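Inicio | Fútbol | Ciclismo | Atletismo | Reportajes | Suscríbete

El dorsal que piensa: cómo llegaron los sensores al balonmano de provincias
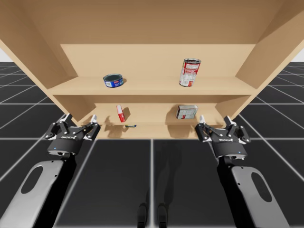 En el pabellón de Altska, los entrenamientos del primer equipo empiezan a las siete y media de la tarde y los del filial cuando quedan pistas libres. El club compite en la segunda categoría, paga sueldos modestos y viaja en autobús. Desde la temporada pasada, sin embargo, sus jugadores llevan cosido entre los omóplatos un sensor del tamaño de una moneda que registra cada salto, cada frenada y cada choque.

El sistema lo suministra Verinitz, una empresa pequeña que empezó midiendo cargas en equipos de remo. Su propuesta para el balonmano es sencilla de explicar: el sensor calcula la aceleración y el giro del tronco, unas antenas colocadas en las gradas fijan la posición y un programa junta las dos cosas. El entrenador recibe un informe al terminar la sesión y otro más breve en los descansos de los partidos.

Su-chen Sin dirige el área de rendimiento del club desde hace cuatro años. Antes trabajó en voleibol, donde contar saltos era una rutina que se hacía a mano, con papel y mucha paciencia. «En balonmano no teníamos ni eso», explica. «Sabíamos quién había jugado cuántos minutos y poco más. Un extremo y un pivote podían jugar lo mismo y acabar en estados muy distintos».

Los primeros meses sirvieron sobre todo para corregir ideas. El cuerpo técnico daba por hecho que los laterales soportaban la mayor carga, por los lanzamientos. Los datos señalaron al pivote, que lanza menos pero pasa el partido entero empujando y siendo empujado. En un encuentro de mayo, el pivote titular acumuló 177 contactos por encima del umbral que Verinitz considera relevante. Al día siguiente hizo la misma sesión de pesas que los demás. Ahora ya no la hace.

La otra sorpresa vino de los porteros. Se mueven en un espacio muy reducido y durante años se les trató casi como a deportistas aparte, con un calentamiento propio y poco control. El informe mostró que sus gestos más exigentes se concentran en los últimos minutos de cada parte, cuando el rival acelera los ataques. El club cambió el orden de los ejercicios de la semana y adelantó el trabajo de reacción.

No todo el vestuario lo recibió igual. Los veteranos preguntaron quién vería los números y para qué. La respuesta tardó en llegar y se acabó poniendo por escrito: los datos individuales los consultan el jugador, el médico y el área de rendimiento, y no pueden usarse en la negociación de un contrato. El entrenador ve los valores por puestos y solo pide los nombres cuando tiene que decidir un descanso.

«Un jugador me dijo que llevaba toda la vida sabiendo cuándo estaba cansado y que no necesitaba un aparato», recuerda Sin. «Tenía parte de razón. Le pedí que apuntara cada noche, del uno al diez, cómo se encontraba. Cuando comparamos las dos cosas coincidían casi siempre, y los días que no coincidían eran los interesantes».

También hay límites técnicos. El contacto entre dos cuerpos es difícil de clasificar, y el programa confunde a veces una caída limpia con un golpe. Las antenas pierden precisión en pabellones con estructura metálica, que en esta categoría son la mayoría. Fuera de casa el equipo trabaja solo con los datos de aceleración – suficientes para la carga, inútiles para estudiar movimientos tácticos.

En esa parte táctica compite otra firma, Dremness, que prescinde de los sensores y lo extrae todo del vídeo. Su sistema sigue la pelota y a los jugadores desde la grada y calcula, por ejemplo, desde qué zonas lanza mejor un equipo cuando lleva más de treinta segundos de ataque. Altska lo probó durante 11 partidos y lo dejó. Según Sin, la herramienta era buena, pero hacía falta una persona dedicada a revisarla y el club no la tenía.

La cuestión del dinero aparece en todas las conversaciones. Los equipos grandes contratan las dos cosas y suman analistas propios. Los demás eligen. Krishnan, una consultora que asesora a clubes de categorías inferiores, recomienda empezar por una sola pregunta y comprar únicamente lo que ayude a contestarla. En Altska la pregunta era cuántos jugadores llegaban sanos al tramo final de la liga.

La temporada anterior habían terminado con siete bajas. La pasada fueron menos, aunque el área de rendimiento evita sacar conclusiones: cambió el calendario, hubo un parón más largo en invierno y llegaron fichajes jóvenes. Hará falta otro año, como mínimo, para separar una cosa de otra.

Mientras tanto, el domingo hay partido en casa. Las antenas se montan por la mañana, antes de que abran las puertas, y se comprueban con dos juveniles que corren de portería a portería hasta que los puntos de la pantalla dejan de saltar.

Contacto | Aviso legal | © Todos los derechos reservados | Volver arriba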